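Home | About | Workshops | Shop | News | Contact

FOR IMMEDIATE RELEASE
2024-01-17

Zodora Textile Studio opens registration for community embroidery project "Threads of the Valley"

Zodora Textile Studio is pleased to announce that registration is now open for Threads of the Valley, a community embroidery project which will start in April and will continue until the whole work is joined and lined. The finished hanging will be made from 1,096 small linen squares, each one stitched by hand by a participant at home or in the studio.

The project is organized by Zodora together with Fundero, the thread and fabric shop, which will supply the linen and the stranded cotton. Every participant will receive a kit with one square already cut and marked, a needle, and enough thread in the chosen colour family. It is permitted to take more than one kit, and we hope that many people will do so.

The subject of the hanging is the river valley through the four seasons. The design was drawn in the studio during the last year, and it was then divided on a grid, so that each square has its own number and its own place. Some squares contain a recognizable thing, such as a heron, a fence post or a piece of the railway bridge. Others are only sky or water, and these are suitable for persons who have never held an embroidery needle before. We do not consider the sky squares as less important. A sky done in long and short stitch, with three or four blues, asks for patience and gives much pleasure.

For the threads, the studio has chosen a palette of 40 colours. We have tried to keep it limited in order that the squares of many hands will still speak to each other when they are placed side by side. Participants are kindly asked not to replace a colour with one from their own collection, even if it seems to be very close. If you finish your thread before you finish your square, Fundero will give you a new length at the counter, without charge. 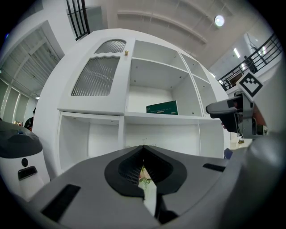
Six stitches are used in the whole work: stem stitch, split stitch, satin stitch, long and short stitch, seed stitch and the French knot. A printed guide with diagrams is included in every kit. We have written it for right-handed and for left-handed stitchers in separate pages, as this was requested by several people who joined our smaller project, the Orchard Banner.

Those who prefer to learn in company can come to one of the 3 introductory workshops, which will be held in the studio at the beginning of April. The first workshop treats how to prepare the hoop and how to start a thread without a knot. The second is for line stitches, and the third is for filling and shading. Each workshop lasts two hours, and tea is offered. The fee is $50 for the complete series, with the kit included. Participants who only want the kit pay nothing, but they are asked to leave their postal address and to return the square by the date printed on the envelope.

The joining of the squares will be done at Tanabe Quilting, where there is a long-arm machine and, more important for us, a very large floor. The squares will first be washed and blocked, then laid out in rows and sewn together by machine with a narrow seam. The seams will afterwards be covered by a couched cord of dark grey wool. This last part is again handwork, and registered participants will be invited to take a turn at it.

"We wanted a work which is too big for one person and also too big for one group," the studio says in its project notes. "When we made the first sample squares, we saw that every stitcher has a handwriting. One pulls the thread tight, another leaves it soft. In a single cushion this could be a fault, but in a large hanging it will look like weather."

Squares that come back with a mistake will not be refused. If a square is too tight and has lost its shape, the studio will try to block it again with steam, and only if this does not help will we contact the maker and offer a second piece of linen. Participants may put their initials on the seam allowance in any colour - they will disappear inside the lining, but they will be there.

Groups are also welcome. Schools, guilds and seniors' residences can reserve a block of neighbouring squares, so that their part of the valley stays together. The co-working house Workus has already reserved a block from the autumn section and will keep a stitching table for its members at lunch hour. Groups should mention in their registration if they need larger needles, needle threaders or magnifying lamps, as the studio has a small number to lend.

Registration can be made by the form on our website or in person at the studio counter. Squares are given in order of registration, but you can write down a season that you prefer and we will do our best to respect it. Winter is at this moment the least requested, and it has beautiful greys.

About Zodora Textile Studio

Zodora Textile Studio is a teaching and making space for hand embroidery, visible mending and appliqué. The studio offers courses for adults and children and has a lending library of pattern books, hoops and frames.

Media contact: Press desk, Zodora Textile Studio. Sample squares can be viewed at the studio by appointment.

Recent news
Orchard Banner: notes on washing and storage
Visible mending evenings, new timetable
Left-handed stitch diagrams, revised pages
Pattern library: how to borrow and return

© Zodora Textile Studio | Contact | Privacy | Back to top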